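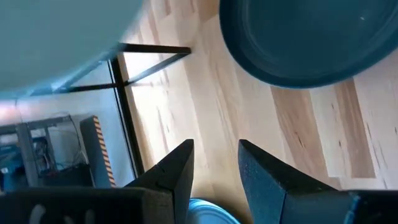

4. Checking a reported success rate

Success rates for dish handling are easy to produce and hard to trust. The Trumon test procedure was written after a February run at the Nonarcombe bench came back with a score nobody could repeat the following week. The grasping policy had been credited with finding rims from the wrist view, and that claim deserves a hard look. With the gripper open over bare wood, the wrist camera may have only the upper arc of a blue dish low between the fingers, a teal plate running out of view at the top right, and another dish so close that it is a blur. A policy could be reading those rims. It could also be replaying a motion that suits the usual layout. A plain success count can't tell you which, so don't report one until you have finished this section.

Before you start

You need a trained policy, the Wuleo logging tool, and a list of layouts drawn up by someone who did not train the policy. If you trained it and you are also scoring it, say so in the report. Section 3 covers homing and camera alignment. Do not skip it on the grounds that yesterday's run looked fine.

CAUTION: Keep hands and sleeves out of the area between the arms whenever the drives are on. Moving a dish by a small amount still counts. Stop both arms first.

4.1 Laying out the dishes

1. Stop both arms and confirm the stopped state in Wuleo.

2. Set the dishes on the tabletop according to the first layout on the list. Do not shift a dish because it looks hard to reach.

3. Mix dark and light dishes across both sides of the table. A layout with every dark dish near one arm tests that arm's position as much as its vision.

4. Save a view from the fixed camera before the first trial. Written notes such as "standard layout" are not accepted.

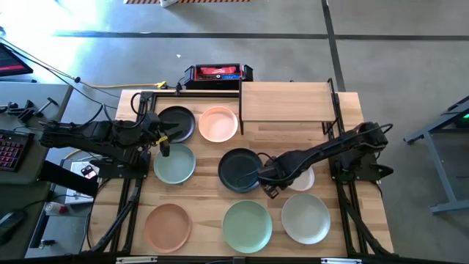

Figure 4-1. Dishes between the two arms, fixed camera view.

NOTE: A layout like the one in Figure 4-1 is a fair test in some ways and a weak one in others. The terracotta, mint-green and light gray-white plates make a row along the front, and a policy that has learned "go to the front row" will look smarter than it is. The small white bowl partly beneath the right arm is more useful. Include at least one layout where the target is partly covered in the fixed view.

4.2 Running the trials

1. Load the policy and write its checkpoint name in the log. Do not change checkpoints partway through, even if the early trials go badly. Especially then.

2. Run 100 trials over 21 layouts, in the shuffled order Wuleo gives you.

3. After every block of 5 trials, check that the log has a start view and an end view for each one. Missing views mean the trial is scored as a failure.

4. Score a grasp as good only if the dish leaves the tabletop and stays held for 3 seconds. Nudges, drags and lucky tips onto a finger are failures.

5. If you have to step in, score the trial as a failure and note why. "Operator assist" was a separate category in earlier versions of this guide. It hid nearly every bad trial in the February run and has been removed.

4.3 Running the blind control

Most groups want to skip this part. Please don't.

1. Replace the live wrist feed with a single stored view. Leave the fixed camera feed alone.

2. Repeat the full set of trials with the same layouts in the same order.

3. Compare the two scores layout by layout. Averages are not enough.

CAUTION: A policy with a frozen wrist feed may close on the table or on the rim of the wrong dish. Set the lower force limit before you begin, and keep the stop button within reach.

If the two scores are close, the wrist camera is probably not doing what the report says it does. The Peng variant of the policy was described as "wrist-guided" on the strength of its live score alone, and we have yet to see a control run for it. Until one turns up, list it in the results table as untested.

NOTE: A large gap between the scores is not proof either. Freezing a feed gives the policy an input it never saw in training, and it may fail for that reason alone. Run the control again with a wrist view taken from a different layout, and report both numbers.

Section revised March 6, 2021. Scores logged under the older rules should not be mixed with new ones.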